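September 22, 2022

Bench log, Hodthorpe. Carrying on from the June notes on small domestic chores. Current question is the same one Zondora put to us: which jobs in their list are close enough to be worth a costed trial, and which should be struck off.

Their list has 80 chores. I have been through it again with a pencil and sorted by what the job asks of the hand, ignoring what room it happens in. "Put the receipt in the bag" and "put the letter in the folder" are the same job. So are "wipe the hob" and "wipe the bench". Sorted that way the list gets a lot shorter, and the hard part of it becomes easier to see: thin things going into soft things.

Rigid into rigid is in fair shape. Mug to rack, tin to shelf, spanner to its slot on the shadow board. The policy trained on the Istlow set does these at a rate I would be willing to show a customer, provided the shelf has not moved and the lighting is ours. Failures there are mostly bad approach angle and it will usually recover on a second attempt.

Thin into soft is another matter. Three separate troubles, and they stack:

1. Getting hold of the paper. Flat on wood there is nothing to get a finger under. Sliding it to the table edge works but costs time and needs clear space.
2. Keeping it in a known pose. A slip held at one end droops, and the droop changes with paper weight and with how long it has been curled on the roll. The planner treats it as a flat plate. It is wrong by enough to matter at the bag mouth.
3. The bag. The opening has no fixed shape. If the lining is bunched up, the depth reading inside is rubbish (dark cloth, small highlights), and the handle can fall across the way in.

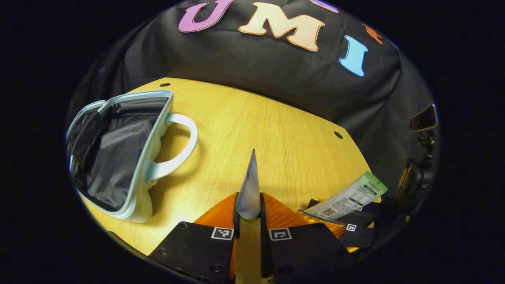 Two hands help with the third trouble: one holds the rim, the other brings the paper. That is how a person does it without thinking. The price is that both arms now have to agree about where the bag is, and the bag shifts as soon as the first finger touches it. On the present controller the second arm works from a stale estimate. I tried slowing everything down, which hides the fault and makes the chore take longer than anybody would put up with at a till or a kitchen table.

Soft finger pads: keep. They forgive a few millimetres of error on the rim and do not mark the goods. They are poor for picking paper off a flat surface, where a thin hard edge would do better. We may end up with a different finger on each hand. Magbanua have a changeable tip that would suit but I do not want to add a tool change to a job this short.

Data. The demonstration set stands at 3,634 episodes after this week's cull. Far too many of them are tidy: bag upright, mouth open, paper already clear of the table. A policy trained on that will look good on the bench and fall over in a house. I would sooner lose a good part of the tidy ones and record the same number with the bag slumped, half shut, or turned away. Also need some with the slip face down, as the wrist orientation seems to be keyed to the print.

Scoring. At present a paper resting on the rim counts as a pass if it does not fall before the timer stops. I am changing this. Pass = paper wholly below the rim, hand withdrawn, bag still on the table. Old scores are not comparable and should not go in the same plot.

Where this leaves the Zondora list, my view:

- rigid pick and place: ready for a costed trial, fixed station only
- wiping flat surfaces: ready, subject to the force limit being signed off
- paper or card into bags, folders, pockets: not ready, two-arm work needed first
- folding cloth: not ready, leave off
- anything with a zip: leave off

Shop floor comes out better than household for the dull reason that you can bolt things down. Packing a job card into a tote is the same motion as the receipt, but the tote can be clamped open, and then most of trouble 3 goes away. If they want a thin-into-soft demo that is the version I would offer.

To do:

- [ ] re-score last batch under new rule
- [ ] slumped-bag recordings, both sides of table
- [ ] check time offset between left and right arms, suspect it has drifted
- [ ] ask Istlow whether their paper weights were logged
- [x] new marker prints for fingers, old ones scuffed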